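Stadport Students Teach Two Robot Hands Their Way Around a Kitchen

The after-school robotics club at Stadport has been cooking since October, or at least getting ready to cook, and the whole town is warmly invited to come and see how far the students have come.
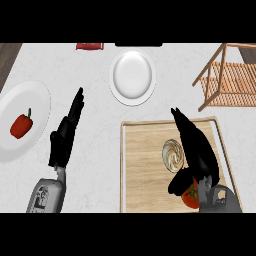 A kitchen built on a screen

The club's project this year is called Kulier, and it lives entirely inside a computer. Students steer a pair of simulated arms with black, many-fingered hands over a white marble counter, where a red bell pepper waits on an oval platter and a tomato sits on a cutting board beside a small bowl. The job they have set themselves sounds easy enough to anyone who has ever made a salad: pick up the pepper, bring it over to the board, and put it down gently. (It is not so easy when you have to think about every finger!)

"My first try, I sent the pepper clear across the kitchen," said Azra Grgić, a junior who joined the club because her cousin did and has hardly missed an afternoon. "You start to notice how you pick things up at home. My mother caught me staring at my own hand over the sink."

Club adviser Frans Boersma, who teaches math and has a soft spot for anything with a joint in it, said the students have logged 3,187 practice runs so far and go back over the ones that went wrong together, usually with snacks. Each run is saved, and the best of them will be used to train a program that tries the same job without a student at the controls.

Off to Prirkaldale

The team will take Kulier to the regional student meet in Prirkaldale this spring, where 2 rounds of judging are planned. Senior Spyros Vidmar has been put in charge of the talk and has been rehearsing it on his very patient grandparents.

Before that comes an open evening in the school library, starting at 6:30 p.m., where visitors of any age can sit down and take a turn with the arms themselves. The club is also hoping to raise $400 toward the bus, and there will be a bake sale by the door.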